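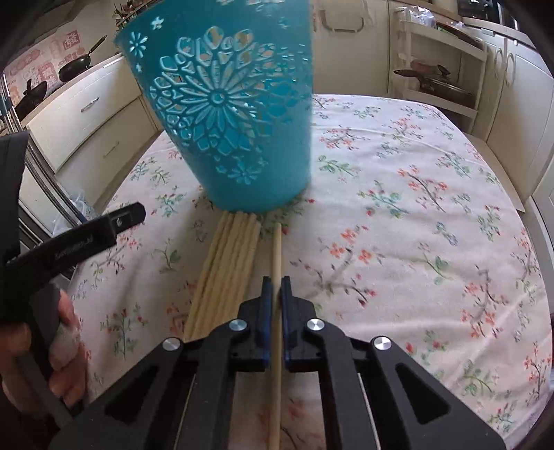 Chopsticks: basket, jar or drawer?
Household board > Kitchen storage

trutard16
Posted May 27, 2018
We eat most meals with chopsticks and I still don't have a decent place for them. Right now they get dumped on the table after washing, sorted, then put in a plastic basket with cut-outs in the sides. The thin ones work their way out through the holes. What does everyone else use?

Kumudini Uddin
Drawer. Lay them flat in a long tray, all the thick ends the same way. I've done it like that since we moved in and I don't lose any.

hevisex
Disagree on the drawer. Wood that goes in damp gets spots. I threw out 6 pairs in April. Mine stand in a jar by the window now.

Kumudini Uddin
Then dry them first. A towel and half an hour on the counter is enough.

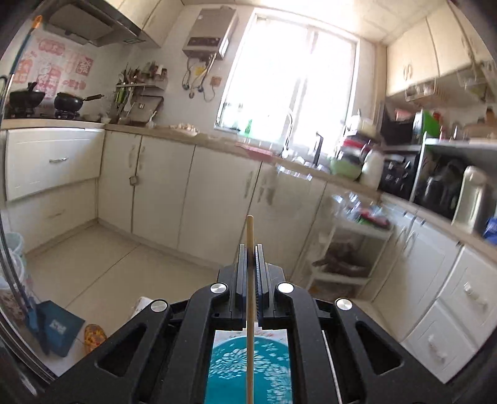 astamgate
Half an hour is short if your kitchen is humid. I leave mine overnight and put them away in the morning. I wouldn't keep them anywhere near the stove either, they pick up grease.

trutard16
Counter space is the problem. Between the kettle and the microwave I have very little left. Would a basket be OK if I lined the bottom?

hevisex
Lining holds water. Get one with smaller holes.

astamgate
Or tie them in bundles with a rubber band and keep the basket you have. Two bundles, one for every day and one for guests.

Kumudini Uddin
Rubber bands leave marks on bare wood. Cotton string is better.

trutard16
I have string. Will try bundles this week and measure the drawer too.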